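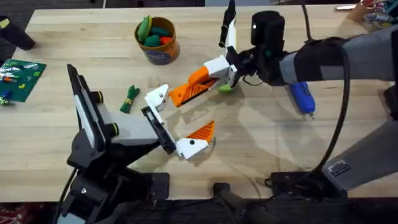
The Handover Problem

29 June 2019

The video that Grero likes to show investors lasts less than a minute. Two arms face each other over a table. One picks up a toy, swings it to the middle, and gives it to the other. Music plays. The toy goes in a cup.

The incident report from April is harder to find, and it has no music. It covers an afternoon on which the same pair of arms, running the same software, closed on each other instead of on the toy. The left gripper took hold of a finger of the right one. The right arm, which had been told its job was done, set off for its rest position. Neither let go. The report says the arms pulled against each other for 9 seconds before a person reached the stop button, by which time a wrist joint had been bent out of true and a bracket bolt had sheared.

No one was hurt. The company is quick to say so, and it says so four times in a document that runs to six pages.

Grero builds the control software. The arms came from a supplier called Yusof, and the test was run for Rultanum, a packing firm that wants machines able to pass odd-shaped goods from one hand to the other. Each of the three has its own account of what went wrong, and in each account the fault lies mostly with one of the other two.

Grero's version goes like this. The right arm reported that its gripper was empty. The left arm was told to take an object that, on paper, no longer existed. It reached for the nearest thing that matched, and the nearest thing was the other arm. The culprit, says Grero, was a bad reading from the finger.

Yusof says the finger was fine. Its engineers tested the part afterward and got good readings every time. They point out, fairly enough, that a gripper with ribbed pads can hold a soft toy so lightly that the motor barely notices. The manual warns buyers not to judge a grip by motor load alone. That warning is on page 12, in the same small type as the cleaning advice.

Rultanum mostly wants its deposit back.

What strikes me, reading all this, is how ordinary the failure was. There was no wild swing and no runaway machine. Each arm did what it had been told. One believed it had let go, the other believed it had taken hold, and the software had no step at which anyone checked whether both things could be true. People who pass each other a cup of coffee wait for the little tug. Grero's system waited half a second and moved on.

The company has since added what it calls a handshake check, sold under the name Jurirura. Both arms must now agree before either one leaves the middle of the table. Pull too hard and both go limp. Grero says it has run 2,000 handovers with the new check and had no collisions.

I asked how many of those used the soft toy from the April test. The answer, after a pause of several days, was that the toys had been "varied." I asked how many had been stopped by hand before they could go wrong. I was told that figure was not tracked.

It should be. A run that ends because someone with quick reflexes hit a button is a failure, whatever the log says. Counting it as a safe finish, or leaving it out, makes the number look better and tells a buyer very little. A packing line doesn't have an engineer at arm's length for every pair of grippers, and the whole sales pitch rests on there not being one.

There is also the matter of going limp. On a tabletop, with a toy, that's a sensible answer. Over a conveyor, with a glass jar, a limp arm drops what it holds and may sag onto whatever is under it. Grero says customers will be able to choose between limp and locked. The April fault was two locked arms. Which setting ships as the default, the company hasn't decided.

Rultanum has agreed to a second trial later this year, behind a fence this time. It has asked for the raw logs, stopped runs included. At the time of writing, it had not received them.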